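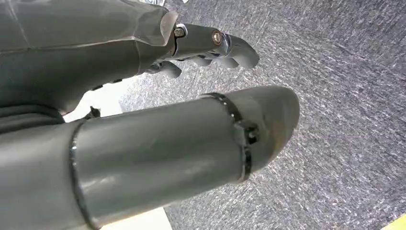 Clerkmont Community Help
Travel and Lodging

Kept a hotel key card by mistake. Must it be returned?

Posted by Skostirska, 13 Oct 2023

I wish to ask for guidance regarding a hotel key card that I failed to hand in at checkout. The room account was settled in full, and the front desk did not request the card. It is a plastic card with a picture printed on one side. I would like to know whether the hotel may charge me for it, and whether the card holds any personal information that I should be concerned about. The hotel is in another state, and I do not expect to travel there again before January.

2 replies

Protero

Policies differ from one hotel to another. Please consult the registration form you signed on arrival, as any charge for an unreturned card should be stated there. If the form is silent, a brief call to the front desk will settle the matter. Should the hotel want the card back, place it between two pieces of stiff cardboard in a padded envelope and write your room number and checkout date on a separate sheet.

With regard to personal information, a key card normally carries a code for the lock and the dates of the stay. The hotel can confirm what its own system stores. Guests who remain uneasy may cut the card through the stripe or chip before discarding it, provided that the hotel does not require its return.

Some guests prefer to retain their cards as keepsakes. The printed side can be attractive, as with a card showing bare, dark branches against a yellowish sky and the word HOTEL in large white capitals. A card kept for this purpose should be stored flat, away from direct sunlight. 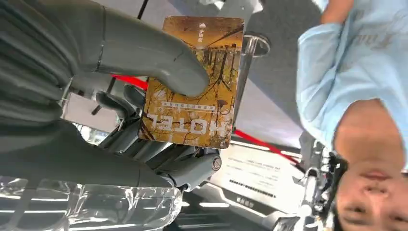
Sin

I have never returned one and was never charged. Please do not put it in the paper recycling, as it is plastic. Room 266 at my last hotel had a drop box beside the elevator for this purpose, so it may be worth looking for one on your next stay.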